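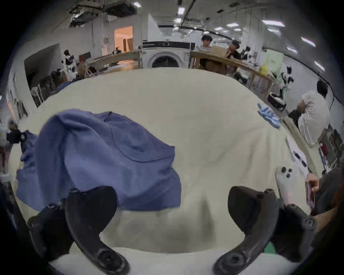 Garment Care and Folding: A Report on the Spring Practical Project

Department of Household Studies, Arnley College

Search this site Go

Purpose of the project

The project examined how the choice of work surface affects the folding of everyday clothing. Students compared a smooth covered table with a larger sheet-covered surface and recorded the time needed to bring a garment from a heap to a stack that would fit a standard shelf. Cotton shirts and denim jeans were selected as the two garment types. The work was carried out over 15 sessions, beginning in February, and produced 433 timed folds.

Method

Each session began with the cover being drawn over the surface and smoothed by hand. Garments were placed in a heap, and timing started when the first edge was lifted. Finished pieces were set aside at the far side of the surface. Shelf width was taken from the units supplied by Flodia for the college laundry room.
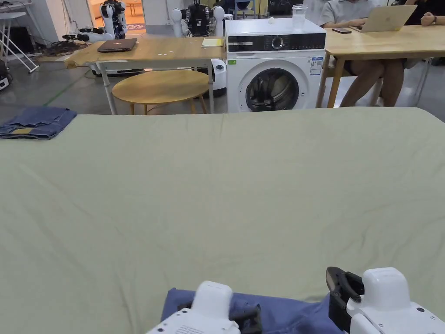

Figure 1. Folded jeans on the sage-green sheet, with a blue garment still bunched at the near edge.

Jeans were folded lengthwise, leg over leg, and then in three. The waistband was kept to the outside so that the stack could be squared against it. Shirts were laid face down and the sleeves brought in before the sides.

Findings

Denim held its creases and seldom needed a second attempt. The median time for a pair of jeans was 54 seconds, and most of it was spent matching the side seams. 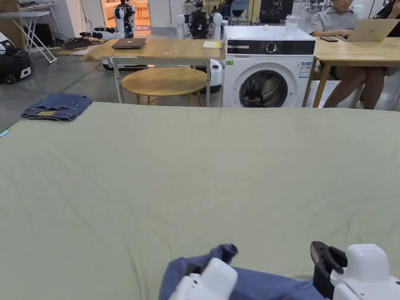 Shirts were less consistent. Sleeves slid out of position when the body was turned, and the cover tended to move with the fabric. Students who flattened the collar before touching the sleeves obtained more even results. A hem left hanging over the side of a round table pulled the rest of the garment with it, and such attempts were repeated from the start. 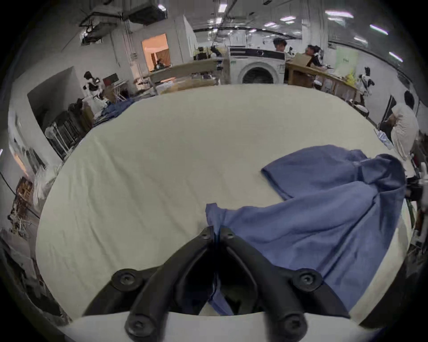
Youssra Younis
Student Project Lead, Household Studies

Recommendations

The group recommends that covers be fastened beneath the table before shirts are folded, and that round tables be kept for sorting. A further trial with towels is proposed under the Saha module next term. The full table of 100 shirt timings is held by the course supervisor, Yamuna Kartha, and may be consulted on request.

Last updated: February

Contact the department | Copyright Arnley College | Back to top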